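展示会だより 1月27日号

出展前の正しい心配の仕方

ブルカッハ社の商談ブースに今年も参加することになりました。当社ポムタにとっては二度目の出展です。一度目のことを覚えている方は社内にもう多くないので、営業企画から少し書いておきます。昨年の報告書には「多数のお客様にご来場いただき」とありますが、あの文を書いたのは私です。多数の内訳には、隣のブースの場所を聞きに来た方と、椅子を借りに来た方が含まれています。

今年の会場は昨年と同じ建物の反対側の棟です。搬入口から遠く、コーヒーの売店には近い。出展料の差は、たぶんコーヒーのほうに乗っています。小間番号は19で、角ではありません。角を希望する書類は出しました。主催者からの返事はとても丁寧で、読み終わるまで断られたことに気づきませんでした。

備品の申し込みは、二年目でも慣れません。机と椅子は基本料金に含まれ、照明は一灯まで含まれ、電源は含まれません。電源を申し込むと、今度はコンセントの位置を図面に書いて出すことになります。昨年はこの図面を上下逆に提出し、会期中ずっと、通路側から延びるコードをお客様にまたいでいただきました。おかげで全員が足元を見ながら入ってこられるので、壁のポスターはほぼ読まれていません。あのポスターの文言には会議を四回かけました。
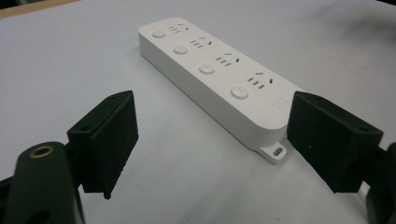
四口の電源タップ。口ごとに丸いボタンつき。

電気を使うのは、デモ用の画面、ノートパソコン、名刺の読み取り機、それに卓上の加湿器です。加湿器は要らないという声もありましたが、一月と二月の展示会場で丸一日しゃべったことのある人は全員が賛成に回りました。各自の携帯電話の充電については、控室でお願いします。昨年、デモの最中に画面が消えたのは機器の不具合ではなく、誰かが自分の電話のために一本抜いたためです。名乗り出る期限はもう過ぎましたので、追及はしません。

配布物について。カタログは2,000部刷りました。昨年も同じ部数を刷り、残りは倉庫の棚で静かに一年を過ごしました。中身が三か所違うだけなので訂正の紙を挟めばよいという意見が出て、挟む作業の見積もりを取ったところ、刷り直すほうが安いと分かりました。旧版はメモ用紙として各部署に配られています。裏が白くないので、あまり喜ばれていません。

ノベルティはペンをやめて、ケーブルをまとめる布バンドにしました。ペンのほうがよいという方は、机の引き出しを一度開けてみてください。よその会社のペンが必ず入っていて、その会社が何をしているところかは、まず思い出せないはずです。布バンドなら思い出してもらえるのかと聞かれると困りますが、少なくとも引き出しの中は片づきます。

商談の予約は、今のところ20件入っています。このうち数件は、当日こちらから伺うことになっているのか、来ていただけるのか、メールを読み返しても分かりません。双方が自分のブースで待ち続けるという事態を避けるため、担当のヒナ・ラシャリさんが一件ずつ電話をかけています。ラシャリさんは昨年の秋に入社したばかりで、展示会は初めてです。「立ちっぱなしと聞きましたが、座ってはいけない決まりがあるのですか」と聞かれ、答えに詰まりました。決まりはありません。ただ、座って待っているとお客様は遠慮して通り過ぎ、立って待っていると警戒して通り過ぎます。去年の反省会では、忙しそうにしているのが一番よいという結論になり、全員が会期の後半、同じ箱を開けたり閉めたりしていました。

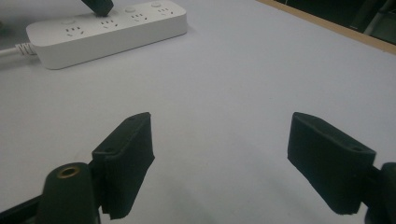

今年はその手は使いません。代わりに、マリク社との共同デモを一日二回、時間を決めて行います。先方は部品の供給元として長いお付き合いですが、同じ机で一緒に物を売るのは初めてです。台本の読み合わせをしたところ、先方の説明が八分、当社の説明が二分でした。配分を見直していただくようお願いし、先方が九分になって戻ってきました。もう一度お願いしているところです。

新しく取り扱いを始めたジルタノの問い合わせも、現場で受け付けます。価格表はまだ外に出せません。聞かれたら「後日改めて」とお答えし、必ず名刺をいただいてください。昨年は「後日改めて」とお答えした方のうち、名刺のない方が相当数いらっしゃいました。後日がいつまでも来ない方々です。

来場者数の話もしておきます。主催者の発表では、前回は三日間で3,569人でした。出口で一服して戻った人をどう扱っているのかは、公表されていません。私は初日に五回出入りし、そのたびに入口で元気よく挨拶されました。

当番表は総務の前の掲示板に貼ってあります。午前の担当になった方は開場の三十分前に集合、午後の方は昼食を済ませてから来てください。会場内の食堂は正午を過ぎると列が通路まで延び、商談中のお客様に並んでいるのを見られます。靴は履き慣れたものでお願いします。新しい靴で来た人が毎年一人はいて、二日目から動きが目に見えて遅くなります。

当番の交代を希望する方は、営業企画まで直接ご連絡ください。掲示板の表に自分で線を引いて名前を書き換えるのはご遠慮ください。昨年の表では、最終日の撤収係が最後には私一人になっていました。

(営業企画)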